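Home | Notebook | Parts | Data log | About

November, late afternoon
Posted by Effiong

Cap folding again. I know, I know, I said I'd move on to the towels, but the cap numbers have been bugging me and I wanted one more long session before we hand the set over to Camora for training.

Where we stand: 3,260 clips in the whole soft-goods set, and caps are still the thinnest slice of it. The last model we trained did fine with flat cloth and then went to pieces as soon as something had a stiff part and a floppy part in the same object. It would grab the brim, wait, grab the brim again, and sort of shove the whole thing across the board (very funny the first time, less so by the sixth). My guess is that we taught it that. I went back through the old clips and nearly all of them start with the cap sitting upright and facing the same way, and I'm the one who put it there!

So new rule for starts. Drop the cap from elbow height and leave it however it lands. If it goes off the board, pick it up and drop it again, but no fixing, no nudging it to the middle. I did 24 like this before lunch and threw out two where I caught myself straightening the brim first out of pure habit.

Other things I changed today:

Slower approach with the left hand. I tend to snatch, and the tracks come out jumpy.

Right hand stays open and nearby until the left has made contact. On the old clips I closed both at once half the time, and then waited a beat on the other half, and I doubt any model could make sense of that.

Pause at the end before letting go. Andholm asked for this so their trimming script has something to find, and it's a good idea anyway – I was cutting ends by hand and hating it.

The cable on the left gripper is still a pain. It wants to lie right where my wrist goes, and on the longer reaches I can feel it pulling. I tried routing it over the shoulder and that was worse. Back to letting it run off to the left for now.
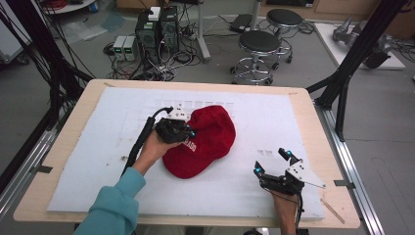 Left jaws on the cap, right one open and waiting. Red cap, landed on its side.

Afternoon batch was 12 more, same rule, and those felt much smoother. My shoulders are done, though. I'd say an hour is the limit before I get sloppy, and sloppy clips cost more time to weed out than they're worth.

Still to do: relabel the old upright starts so we can train with and without them, find a softer cap with no stiff front, and write to Iltska about longer cables. Towels next, I promise.

Comments (3)

gripper_gal: The drop rule is great, stealing it for socks. Do you keep the ones where it lands upside down?

Effiong: Yep, keep them all! Those are the ones we were missing.

mk_bench: Try a loose wrap at the elbow for that cable, leaving some slack below it. Worked for me on long reaches.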